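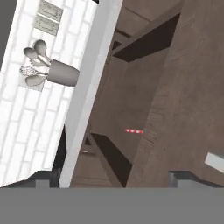
MOTORSPORT | TECHNICAL

Print this article | E-mail to a friend

The brake duct is among the least photographed parts of a single-seater. On the Fjeld cars it accounted for most of the engineering hours spent between the fourth and fifth rounds of the season, and the work is a fair guide to how a small team finds lap time once its rules package is frozen.

The regulations fix the disc diameter, the caliper and the pad material. They leave open the shape of the inlet and the internal routing, within a box drawn around the upright. A larger inlet cools the disc but adds drag and disturbs the air reaching the floor. A smaller one is quicker on the straight until disc temperature climbs past the working range, at which point the pad glazes and the pedal lengthens.

Fjeld began the year with a single duct for all circuits, blanked with tape as needed. At Costholm, where there are two heavy stops and little else, this was adequate. At Pliltstead it was not. The lap there has 10 braking zones, several close together, and the front discs never returned to a steady temperature. Both drivers were told to lift early from the middle of the race.

"The average figure looked fine," says Hedvig Viklund, the team's chief engineer. "The average is no use to you. What matters is the peak on the third stop of a sequence, and how far it has come down before the next one."

Her group split the duct into two channels. The first feeds the eye of the disc, where the vanes draw air outwards as the wheel turns. The second feeds the caliper body and keeps the fluid below its boiling point. The divider can be moved between sessions, so the share of air going to each can be altered without changing the inlet. Disc feed is normally set at 80 per cent. In November testing at Plarnville, on a cold track, it was cut back further and the inlet partly taped.

The team logged 1,522 braking events across that test. Peak disc temperature fell by around 8 per cent against the old duct for the same inlet area. Some of the gain was then traded for a narrower inlet, which the drivers noticed mainly as a small rise in speed at the end of the main straight.

Consolacion Sebastian, who drives the second car, reports a more consistent pedal over a long run but a slower warm-up from the pit lane. "You need one more hard stop on the out lap before the front bites," she says. "In qualifying that is a stop you would like to spend on the tyres."

A revised divider with a third position is being made for the first round of next season. It is intended for out laps only, and must be set by a mechanic before the car leaves the garage, as the rules bar any movement of the duct while the car is running.

14 comments | 37 shares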